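3. Materials and Table Layout

3.1 The play kitchen set

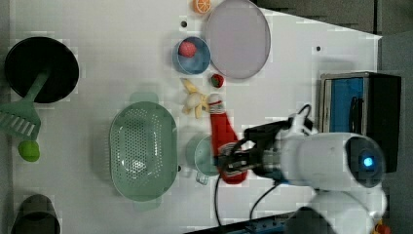

Figure 2. Tabletop layout with play food and kitchenware, overhead view. Cookware is on the left, the bowl and plate are toward the upper middle and right, and the red bottle lies on its side near the lower middle.

3.2 Item classes

The objects used in the study fall into two classes. Play food includes the banana, strawberries, lime and orange slice. Kitchenware includes the frying pan, slotted spatula, colander, measuring cup, bowl, plate and cup. The red bottle was coded with the kitchenware in the first version of the scheme and moved to a class of its own in the second, after both coders reported that they could not place it consistently. All results in Section 4 use the second version.

Color was recorded separately from class. The set is dominated by muted greens, and several kitchenware items differ from one another mainly in shade: the colander is sage green, while the pan handle and the spatula are a lighter green. The play food is more saturated. The lime is the one food item whose color falls in the same family as the cookware, and it was confused with cookware in the color-only sort more often than any other food item.

3.3 Overlap and partial occlusion

A layout was scored as overlapping if any item covered part of another in the overhead view. In Figure 2 the measuring cup is partially hidden under the bottle, with its small handle still showing. Cases of this type were kept in the data. Excluding them would have removed most of the layouts in which small items sit close together, and those are the layouts of interest for the question of how play kitchens are tidied.

Items were labeled by what could be seen of them. A cup with a visible handle was labeled as a cup even when its rim was covered. Where neither a handle nor a rim could be seen, the item was labeled "vessel, other." Of 2325 labels, 107 fell into this category. The remaining labels were assigned at the level of the named item.

3.4 Supports and containers

Following the Udstead scheme, we distinguish items resting directly on the table from items resting in or on another item. The strawberries in Figure 2 show the difference. One is in the light blue bowl and is coded as contained. The other is on the table between the bowl and the banana and is coded as free. Both carry the same item label, and only the support code separates them.

The colander was treated as a container, although its base is perforated. The pan was also treated as a container. The plate was treated as a support. Iker Llorente suggested combining the two codes for shallow items, and we tested this on the February layouts. Agreement between coders did not improve, so the original distinction was retained.

3.5 Position coding

The table was divided into left, middle and right thirds, and each item was assigned to the third holding the larger part of its outline. Items crossing the border of the view, such as the dark grey cup in the lower left corner of Figure 2, were assigned by their visible part alone. The small holes in the tabletop were not used as reference points.

Orientation was coded for elongated items only. The bottle was coded as upright or lying, and for lying bottles the direction of the cap was also noted. In Figure 2 the cap points up and to the left, toward the peeled banana. Round items received no orientation code. The coding sheet was fixed on 10/31/20, and later changes were limited to spelling.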